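Visit to the Brolham Metal Finishing Works open day
October 11, 2022

Brolham opens its polishing and plating works to the public twice a year, once in spring and again in December. This year an extra date was added for the fall, and our model engineering group took up the offer. The works is on the Piditberg road, past the grain elevator, and there is free parking behind the loading dock.

Sign-in was at the side door. We were given safety glasses and a paper badge, and told to leave bags in the lunchroom. The first stop was the small display room, where finished chrome work is set out.

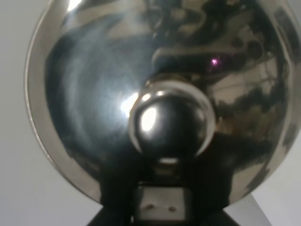
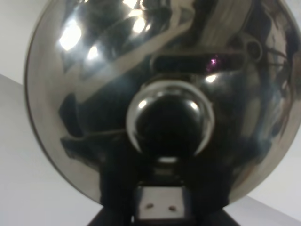
Polished chrome on black bases, in the display room.

Our guide for the morning was Liette MacLeod, who runs the inspection bench. She began with how a finish is judged. A mirror finish is hard to look at directly, so inspectors look at what is reflected in it. They pick a straight edge in the room, such as a door frame or a light fixture, and watch how it bends as the part is turned. On a curved part the line should bend smoothly. If it jumps or goes wavy, the metal underneath was not level before plating. Chrome is very thin and will not hide a scratch or a dip.

From there we went through to the polishing shop. It is a long room with the lathes down one side and dust extraction over each one. Parts come in from the spinning shop with fine rings left by the tool. These are taken out with a series of belts and wheels, starting coarse. Each grade is run across the marks left by the last one, so the operator can tell when the old marks are gone. Sisal wheels come next, then loose cotton with a bar of compound. A deep bowl takes much longer than a flat plate of the same area. The wheel has to be small enough to reach the bottom, and the inside gets warm quickly.

One of the polishers was working on a bathroom fitting while we watched. He wore leather gloves and kept the part moving the whole time. He said he can do 8 of that size before lunch if the castings are good. A pitted casting goes back in the bin.

The plating line is in a separate building and visitors stay behind a yellow rail. There are three stages that matter: cleaning, nickel and chrome. The nickel takes the longest and does most of the work of making the surface bright and keeping rust away. The chrome goes on last and adds the slightly blue colour and the hardness. The tanks are kept at set temperatures and checked every hour. The log sheets hang on a clipboard by the door. It was noisy in there because of the fans, and I missed part of the talk.

Racking was more interesting than I expected. Every part hangs from a hook and has to be turned so that liquid drains out of it. A bowl hung the wrong way up traps air, and the trapped area comes out bare. Liette had a reject on the shelf to show this, with a dull grey patch the size of a loonie. She also had a ball from an old order that had been plated on too high a current. It felt like fine sandpaper on one side.

The works employs 56 people. It was started by Irken, a tableware maker, to finish its own trays and teapots, and was sold off when the tableware side closed. Most of the orders now are for plumbing, lighting and shop fittings, with some restoration work on car bumpers. The restoration counter takes single parts from the public. The wait when we visited was roughly 8 weeks.

Lunch was at Triệu, a noodle place 2 blocks away, and was not included in the tour. The beef soup was good and they were able to seat our whole group at one table.

In the afternoon there was a short hands-on session back in the polishing shop. We were each given a brass disc and shown how to bring it up on a small bench wheel. Mine had a clear reflection in the middle and a haze around the rim where I had not worked up to the edge. The advice was to wipe off the compound with a clean cloth and talc, go back one grade, and start the rim again. I ran out of time for that and brought it home as it was.

Some practical notes. Wear closed shoes and clothes you do not mind getting black. The compound does not wash out easily. Hearing protection is on a hook at the entrance to the plating building, and you have to ask for it in the other rooms. There is one step down into the polishing shop and a ramp at the far end. The tour lasts most of the day, and children under twelve are not admitted to the plating building.

The next open day is in December. Names can be left at the restoration counter or at the front office, room 121.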